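Getting the musty smell out of old books

I bought a box of used paperbacks in September and my whole hallway smelled like a basement for days. Here's what I do now, and it's cheap!

Stand the books up in a big plastic tub with the pages fanned open a little. Put an open bowl of baking soda next to them (not on them – I learned that one the messy way), snap the lid on and leave it in a closet. Give it a week, then sniff. Really stubborn ones go back in with fresh baking soda.

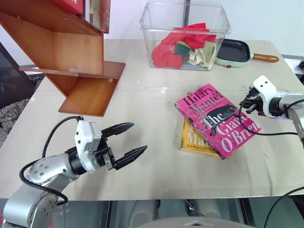 If the covers are grubby too, a barely damp cloth is fine on the glossy kind. Cloth covers I only ever brush, with an old soft makeup brush, working away from the spine. My neighbor Puspita swears by a dryer sheet tucked inside the back cover, but I find the perfume worse than the must.

Anything with live, fuzzy mold gets bagged and kept well away from my shelves. And leave a finger's width behind the books when you put them back so the air can move – outside walls especially.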